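Chapter 8
Handling Doors and Lids

8.1 An open day at the Tomoana test rooms

Most of the tasks in Chapter 7 involved objects that move freely once grasped. A door does not. Its edge can travel only along an arc set by the hinge, and a gripper that leaves the arc loads both the hinge and the arm. Visitors to the Tomoana open day in March watched this problem worked on in a furnished room, using ordinary household machines.

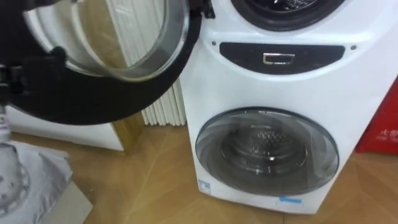

Figure 8.1 Gripper holding the upper door of a two-drum washing machine by its rim.

The grasp in Figure 8.1 is on the rim, far from the hinge. A long lever arm lowers the force needed to turn the door but lengthens the path the gripper must follow. Section 8.2 derives that path for a hinge of known position. Section 8.3 treats the case in which the hinge position must be estimated, using the Selance data set of 1469 door openings, 186 of them on round doors. Readers should review rotation matrices before continuing.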